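Search this site

Table clearing cell at Bustaneck: what changes for the servery team

The table clearing cell goes into the Bustaneck canteen in November. Ritov is supplying the arm and gripper, and Won is handling the tray line connections. Most of the work so far has been done in simulation, and the questions from staff have mainly concerned shifts and breakages, so both are covered in this item.

The canteen puts through 1,182 pieces of crockery at a full lunch service. At present two people stand at the return table for the whole of it, sorting cups and plates into racks. Under the new rota one person will supervise the cell and the second will move to the hot counter, where the queue is longest. Hours and grades stay as they are. 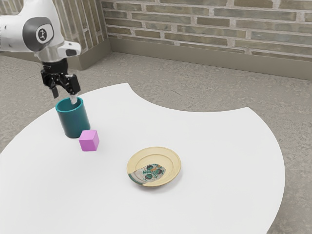
Cups are the harder item for a two-finger gripper. The opening between the fingers has to be set before the arm comes down, and an error of a few millimetres puts a finger on the rim. The simulated model uses our cup and plate sizes but leaves out cutlery, napkins and food waste. Those will still be cleared by hand at the hatch before anything reaches the cell.

Ju-won Ham has been running the simulation from the Grivum office. Each grasp setting is given 1,000 attempts with the crockery in varied positions. A setting that passes is then run again with small loose items left near the cup, as happens in practice when people leave things on their trays.
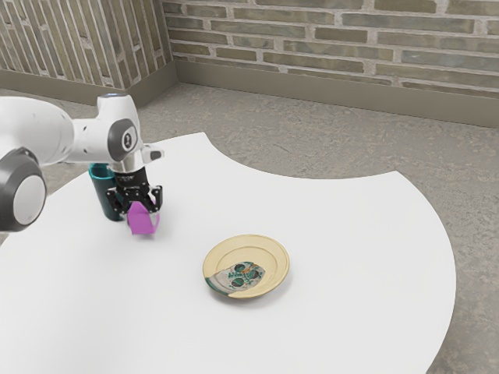

Mugs with handles are treated separately from plain cups. A handle can foul a finger if the mug has turned, and a mug that tips in the grip has to be put down again before it is lifted. The supervisor will see a fault code on the panel for this and can choose retry or hand clear. Staff should expect to use hand clear fairly often in the first weeks. It is a normal operation and will not be logged against anyone.

Plates will stay a manual job at the start. The shallow type sits too low for the present fingers, and a second set is on order.

Training takes one morning per person and covers start-up, the stop button, fault codes and cleaning down. Nobody will be asked to open the arm or change the fingers. Both are for Ritov's engineer. 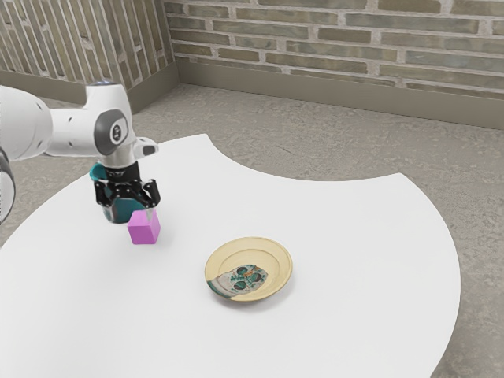

Dates and contacts

Training slots are on the sheet by the servery door. Swap among yourselves if you need to, then tell the shift lead. Questions about the rota go to the canteen office, and questions about the cell go to Ju-won Ham.

Contact the newsletter desk | Copyright Bustaneck Site Services | Back to top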